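Home Start Here Songs Rhythm Games Contact

Teaching Kids to Sing a Round

Rounds are my favorite way to get a group of kids singing in harmony, and you need almost nothing to start. No piano, no sheet music! One tune, sung by two groups who start at different times, and suddenly the room is full of chords.

Pick something short that they already half know. "Row, Row, Row Your Boat" is hard to beat, and "Frère Jacques" works just as well.

1. Sing the whole song together until they're bored with it. I mean really bored. If they still have to think about the words, the round will fall apart in the second line.

2. Set a steady beat. I use 90 on the metronome for a new group (slower than you'd think) and have everybody pat it on their knees.

3. Sing against them yourself. The kids start, and you come in one line later, quietly. They'll drift over to your part the first few times, so just stop, laugh, and go again.

4. Split into two groups and put your strongest singer in the second one. Coming in late is the harder job!

5. Decide how it ends before you begin. Three times through is plenty, and the second group finishes alone.

Shy singers often do better with something to hold, and passing the lead from hand to hand is a nice way to choose who starts each time.
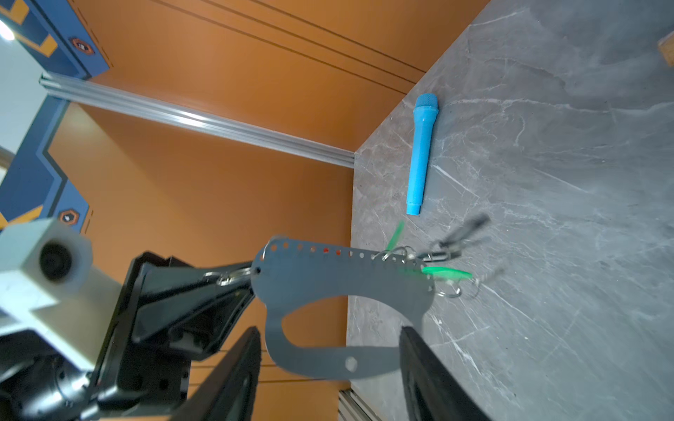 Once two groups feel solid, try three. Have them stand in circles facing inward so they hear their own part first, then turn everyone around to face the other groups. My friend Vimala Thampi does this with her six-year-olds and adds a hummed drone underneath on the first note of the song, and oh, it's lovely.

If the tempo creeps up (it will), go back to the knee pats for one verse and then let them fly again.

Related
Five Warm-Ups for Wiggly Singers
Finding a Comfortable Key for Young Voices
Clapping Games for Two
Your First Partner Songs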